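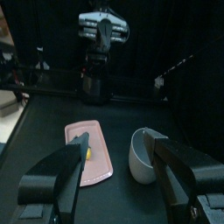 Pink tray and white bowl on the black tabletop at Morlow.

Morlow has added small tableware to its tabletop sorting trials, the workshop said in February. The new set covers trays, bowls, cups and small loose items, and brings the number of objects on the Morlow list to 293, up from 284.

Each item is logged by outline, height and rim shape before it goes on the table. Trays with a raised rim are listed apart from flat ones, and bowls are tried both upright and tipped on their side. Layouts are changed between runs, and no two runs in a block use the same one.

"A round item on a tray is a simple layout to set up and a hard one to repeat," said Nataša Vasić, who keeps the object list. "The position has to be written down each time."

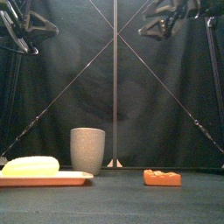
Grey cup, orange-and-white tray with a yellow ridged item, and orange block.

A block consists of 17 layouts. Four blocks, 68 layouts in all, are planned for the tableware set. Witold Krajewska is in charge of the layout sheets, which use one page per layout with the tray drawn first and the other items measured from its near corner.

Cutlery is not part of the set. It will be listed separately under the name Mengal.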